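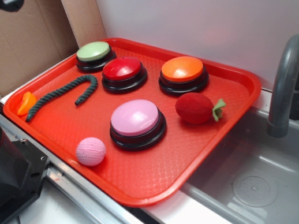

Sena Opoku
29 July 2018

Thread on contact bounce, prompted by a doorbell that rings twice. Mostly notes to myself, but a few people asked.

A mechanical switch doesn't close once. Two pieces of metal meet, spring apart, meet again, and settle. To a finger it's one press. To a chip sampling every few microseconds it's a burst of on-off-on-off.

The old doorbell in our hallway had no chip. Button, transformer, solenoid, chime bar. The plunger is heavy and slow, so it averages the burst out. Bounce was always there and it didn't matter.

The replacement is a Woltden wireless unit. The button wakes a small transmitter, which sends one code per press it thinks it saw. The receiver plays the chime once per code. So any bounce that gets through is audible from the kitchen.

I wired a logger across the button terminals in April and left it on. Total to date: 1845 rings recorded at the receiver, 66 of them doubles that didn't match a second press at the button.

Yes, 1845 is a lot of rings for a house. Much of it is me standing on the porch with a thumb.

Things I ruled out first. Weak battery: fresh cell, same behavior. Neighbor on the same code: changed the code, same behavior. Water in the housing: opened it, dry, gasket fine.

On the scope the bounce on closing was short and boring. Most presses settled well inside 3 ms. The firmware seems to cope with that without trouble.

The problem was on release. People forget that switches bounce when they open too. If the firmware only filters the press edge, a ragged release looks like a new press. Every double I managed to capture lined up with a release.

Slow releases are the worst. Lift your thumb quickly and the contacts part cleanly. Let it drag off the edge of the cap and they chatter. Visitors holding a parcel tend to drag.

Fixes, cheapest first.

1. Capacitor across the contacts with a resistor in series. Smooths the burst into a ramp. Works best if the input has some hysteresis. Without it a slow ramp can cause its own chatter at the threshold.

2. Wait in software. On any change, ignore the input for a fixed window, then read again. Easy to write, and it will believe a noise spike if the spike arrives first.

3. Count in software. Sample on a timer and accept a new state only after several samples in a row agree. Handles both edges the same way. This is what I'd use in anything new.

4. Changeover switch and a latch. Three wires in place of two. Near perfect, and overkill for a doorbell.

I can't change the Woltden firmware, so option 1 it was. Picked values for a time constant of 8 ms, which is longer than anything I saw on the scope and far too short for a person to notice.

Etornam Tsikata asks why not make it 100 ms and be done. For a doorbell you could. The catch is that a very short tap might never reach the threshold at all, and then you've swapped a double ring for a missed one. I'd take the double.

Also asked: does a better button fix it? Partly. Snap-action switches have a spring that throws the contact over regardless of how slowly you push, so the slow-release case mostly goes away. They still bounce.

Rubber dome with a carbon pad, as in a TV remote: less sharp bounce, more of a gradual change in resistance. Needs filtering anyway. They drift as the pad wears.

Mercury switches barely bounce. Please do not put mercury in your doorbell.

Priit Vasiliauskas points out that the bounce time changes with age. Agreed. Contacts pit, springs relax, dirt gets in. Measuring one new switch on a bench and setting the window from that is how you get a product that works for a year.

Data sheets usually give a maximum bounce figure. It's for a stated actuation speed, often a machine pressing straight down. Thumbs aren't in the spec. Leave margin.

Small correction to something I posted further up. The resistor should also limit the discharge through the contacts when they close. A bare capacitor dumps its charge straight through them, and over time that wears the plating. I left it out of my first attempt and have now put it in.

Results with the resistor and capacitor fitted: no doubles so far, slow drags included. I'm not calling it done until it's been through a winter. Cold grease changes how the cap returns.

Ingeborg Görtz has the same Woltden model and no doubles at all. Could be a later firmware, could be a different switch on the board. If anyone else has one open, please look for a part number on the switch body. Mine is blank.

Scope traces to follow when I find the right cable. Press and release on separate plots, same time scale.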